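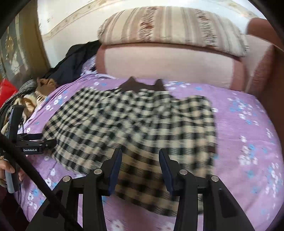
The Sorkgate Annex

The Institute at Starnunport did not, as a rule, send its reviewers to the annex. Recordings were made in Sorkgate, in the bedrooms of private homes, and reached the main building at night over a slow line. By the time they appeared on a reviewer's desk they had been given a number and a task name. Kaede Higuchi had reviewed cloth tasks for three years under this arrangement and had raised no objection to it.

The matter that brought her to Sorkgate was described in the minutes as an irregularity in the Kudo result.

Kudo was the name given to the folding policy. It had been trained on 1,356 recordings of people handling clothes on beds with hand-held grippers, and it ran on a pair of Prostell arms mounted over a bed frame in the test hall. In the July evaluation it was given 100 garments, one after another, and it folded 80 of them to the standard set out in the protocol. The director considered this a satisfactory figure. A notice was drafted for the public page.

The irregularity was that Kudo did something the protocol had not requested. Before certain garments, and only those, the arms would lift the cloth by its near edge, shake it once, and let it settle. They would then wait. The wait was long enough that on two occasions the operator had reached for the stop button. When it was over, the arms proceeded to the first fold without further hesitation.

The engineers proposed that the wait be trimmed. It added to the average time per garment, and average time per garment was the second line of the notice. Higuchi asked that the trimming be deferred until its source had been established. The request was granted for one week.

She began with the garments. The behavior appeared with checks and with stripes. It did not appear with plain cloth of the same weight, nor with plain cloth that was heavier. She then searched the training set for patterned garments and found 292 recordings. She watched them in the order in which they had been made, with the sound off, as reviewers were instructed to do.

The earliest showed nothing of interest. A skirt was put down and folded. A shirt was put down and folded. Some way into the second day of viewing she came to a black-and-cream checkered garment on a purple flowered bedsheet, the cloth blurred with movement between the rubber fingertips. The folds settled. The fingertips stayed where they were, and for several seconds the recording might have been a still picture. Then the work went on.

The same wait was present in the next recording from that bed, and in the one after it. In all it was present in about a quarter of the patterned set, and every instance carried the same house number.

Higuchi submitted a travel form. Under "purpose" she wrote: to observe a pause.

The annex was a single office above a pharmacy. The coordinator, a courteous man with a wall of keys behind him, confirmed that the house was still on the list and that the demonstrator was at home on most mornings. He reminded the visitor that demonstrators were not to be coached. Higuchi replied that she had written that rule.

The demonstrator was a woman of perhaps seventy. She received the Institute's representative at the door, examined her card on both sides, and led her to the bedroom, where a heap of clothing had already been brought out for the morning's work. She did not ask what the visit concerned. She took up the grippers and began.

Higuchi stood by the wall and kept the record. A cardigan was folded. A plain blouse was folded. The demonstrator drew out a checkered dress, shook it once over the bed, and let it come down. Then she was still.

"May I ask what you are doing?" said Higuchi. The question was outside procedure, and she noted it as such.

"Looking to see if it's straight," said the woman. "The lines tell you. On a plain one you can't tell, so you just fold it."

"And if it is not straight?"

"Then I shake it again."

Higuchi asked whether this happened often.

"Not if you wait first. It's still moving after you think it's stopped. My mother had a shop." She appeared to regard this as a complete account, and bent to the first fold.

The report was filed on 7/2/25 and ran to four pages. It stated that the wait observed in Kudo had been acquired from a single demonstrator, and that in her case it formed part of an inspection. It stated that whether Kudo performed any inspection during its own wait could not be determined from the evaluation as designed. It recommended a further trial in which patterned garments would be laid crooked on purpose, once with the wait in place and once with the wait removed.

The director approved the trial and asked that the word "looking" be replaced throughout. Higuchi replaced it with "assessment" in the body of the report. In the appendix, where the demonstrator's words were given, she left it.

The trial was held in the test hall the following week. An engineer laid a striped shirt on the bed frame and gave the collar a slight turn to the left, as the sheet instructed. The Prostell arms came down, lifted the near edge, shook it, and let it fall. They waited. Higuchi, at the rail, had been given a stopwatch and did not start it.

The arms lifted the near edge again - higher this time - and shook the shirt a second time.

"Is that in the protocol?" the engineer asked.

She told him to leave the button alone and to write down the time.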